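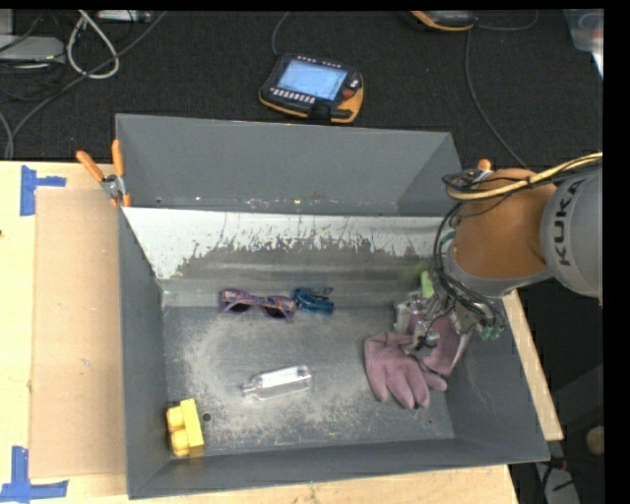 Pivimlow Community Kitchen
Progress report to the Sperling Fund, second period
Prepared by Tiina Eskola

Summary

The kitchen reopened in March after the drain repair and has run its full timetable since then. Lunches are served from 11:30, and the evening cooking course is in its second round. Spending is within budget except for ventilation, covered below.

Cooking courses

26 people signed up for the spring course and 3 dropped out before the second session, two of them over shift work. Anisa Sutanto taught the course and rewrote the recipe sheets so that each dish can be made on two burners. Several people had asked for this, as few of them have an oven at home. The bread session was moved to the end of the course and ran long. We will give it a full evening in the fall.

Lunches

We agreed on a target of 100 lunches a week. We met it in April and May and fell short in June, when the school next door closed for the summer. Urho Nurmi has offered the spare portions to the Nalis day center, which can take them on short notice if they are chilled and labeled by 2 p.m. The center pays for the containers.

Building and equipment

The new floor drain works and the back storeroom is dry. The old dishwasher was repaired once more, but the service company no longer stocks parts for it. The extractor hood cost more than planned – the duct had to be rerouted around a beam that was missing from the drawings. Ville Laitinen has moved money from the furniture line to cover the difference, as your office approved in May. We will keep the old chairs for another year.

Staffing

Nelli Lehtinen started as kitchen assistant in April, 11 hours a week. She has her food hygiene certificate and now opens up in the mornings.

Next period

Fall course sign-up opens in August. We still need a written quote for a dishwasher and will send it with the next claim. The lease on the storeroom is up for renewal – the landlord wants a longer term, and we would like to discuss this with you before we sign.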